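Hello, and welcome to Hondon! We teach robot arms to do the laundry, and we do it in a proper laundry room with proper commercial machines. I started the company in April with more optimism than floor space, and there are now four of us.

People who find this page usually want to know about the stoppage, so I'll tell you about that.

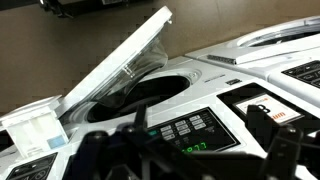

Our control software is called Drundivico, and it had got through 500 loads without any bother. On load 362 of the second batch the arm carried on pressing down after it should have let go. The force limit was set in the software, but a restart had put it back to the factory value and none of us had checked. It bent a door hinge — a pricey one — and gave me a proper fright.
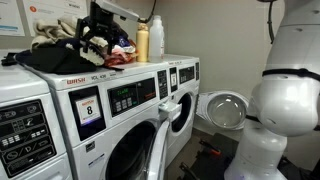
I was standing well outside the reach of the arm, thank goodness, and I hit the stop button. We shut everything down that afternoon and rang Ehlers, the firm that does our safety checks. They were kind about it (kinder than I'd have been!) and sent us a long list.
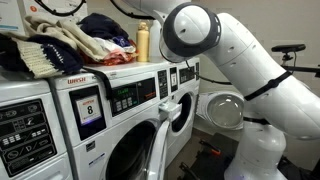

The arm at the washers, with number 8 in the middle of the row.

So now the limit is read back and checked after every restart, and the arm won't move until a person has signed it off. We also log each stop, even the silly ones where a sleeve gets caught. Fault 2539 is the hinge, if you ever ask to see the log.

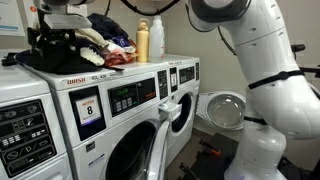
Written by the founder, Hondon — December 5, 2025

We share the log with Stollico, who are trying our software on their own machines, and we'll happily send it to you too. Just drop us a line through the contact page.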